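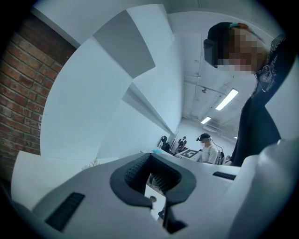 Last updated: July

Week 2: Who runs a faculty? Deans, boards and the rest of us

Welcome back, everyone. Last week we wandered through the founding charters (and got a bit lost in them, my fault), so this week I'd like to stay closer to home and look at how a professional school, say architecture or engineering, governs itself inside a larger university.

Our main case is the Vosier School of Building at Pratwood. It opened in 1664 as a drawing room attached to the cathedral works, and for a very long time it had no dean at all, only a master of works who kept the keys and marked the drawings. The faculty board came much later, and the minutes show it spent almost 2 years arguing over whether students should have a seat. They got one, without a vote!

Please keep these terms handy for the tutorial:

- Dean: academic head of the faculty, usually on a fixed term
- Faculty board: approves courses, hears appeals, advises on appointments
- Convenor: looks after a single program and its timetable

For the reading, have a go at the Uria chapter on elected deans first, then the Maldonado extract, which is slower going but worth a cuppa and a quiet hour. Jot down where the two disagree about budgets, and bring your favourite example of a board that got in its own way.

Tutorial starts at 10 am, usual room.

Filed under: Higher education, Governance, Course notes

Contact the unit office | Copyright Pratwood | Back to top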